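Home News Business Schools Events Contact

Stundcombe extends electronics collection to 2404 households

27 March 2022

Stundcombe will extend its curbside electronics collection to the Ornorero district in July, bringing the number of households covered to 2404. The service has operated in the town center under a contract with Kadent, a recycling firm, and the council approved the extension for a term of two years.

Residents may set out desktop computers, monitors, printers, routers and small kitchen appliances. Refrigerators and loose lithium batteries are excluded and must still be taken to the Ogundipe Road depot.

Collected equipment is weighed, logged and sorted by type. Computers are checked for storage drives, which are removed and shredded on site. Memory and processors are taken out for testing where the model is recent enough to have resale value — the remaining boards are sold by weight to a smelter.
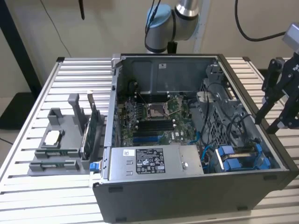

Fees and booking

Collection is free for up to five items per household. Larger loads cost $2 for each additional item, payable when the pickup is booked. Bookings open two weeks before each round and close when the vehicle is full.

Items should be placed at the curb by 7 a.m. with power cords tied or taped to the casing. Collection crews will not enter garages or apartments.

The council expects the added district to yield almost 345 tons of equipment over the contract term. Tonnage figures will be published with the annual waste report.

Share 5 Comments 2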